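Aus der Werkstatt: Zwei Greifer im Vergleich

Seit März laufen am Zweiarmplatz in Gudden die Vergleichsversuche für den neuen Standardgreifer. Zur Auswahl stehen der bisherige Zweifinger von Forsberg und das Modell von Lorley, das mit schmaleren Fingern und einer eigenen Kraftregelung geliefert wird. Beide werden über denselben Controller angesteuert, damit die Werte vergleichbar bleiben. Bisher sind 367 Griffe protokolliert, 101 davon an flachen Gegenständen. 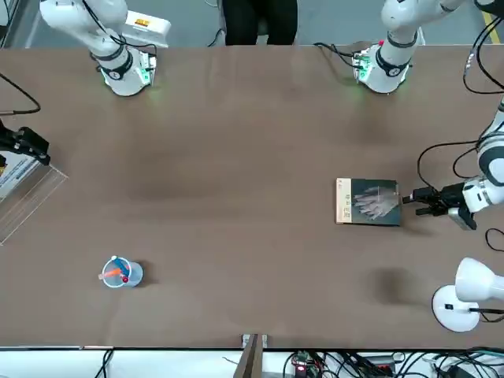
Flache Teile sind für beide Modelle die schwierigste Gruppe. Der Finger muss unter die Kante kommen, ohne auf der Tischplatte aufzusetzen, und die Toleranz in der Höhe ist klein. Vratislav Čierny fährt deshalb jeden Gegenstand zuerst von der Seite an, so wie das Buch mit dem dunklen Einband, das der linke Arm am rechten Rand gefasst hat. Bei durchsichtigen Dingen wie dem Plastikbecher mit den beiden Stäbchen liegt das Problem eher bei der Kamera – die Tiefenwerte springen dort stark, und der Greifpunkt wird vorerst von Hand vorgegeben.

Beim Zugreifen regelt Lorley feiner, Forsberg schließt schneller. Akosua Ayaaba wertet zurzeit die Fingerströme aus und hat 19 Griffe aussortiert, bei denen der Controller die Sollwerte zu spät übernommen hat. Diese werden wiederholt, sobald die neue Firmware von Grulta aufgespielt ist.

Offen ist noch die Kabelführung am Handgelenk. Wer Erfahrungen mit längeren Zuleitungen hat, meldet sich bitte direkt bei Vratislav. Die Protokolle liegen im Projektordner unter »Greifer«.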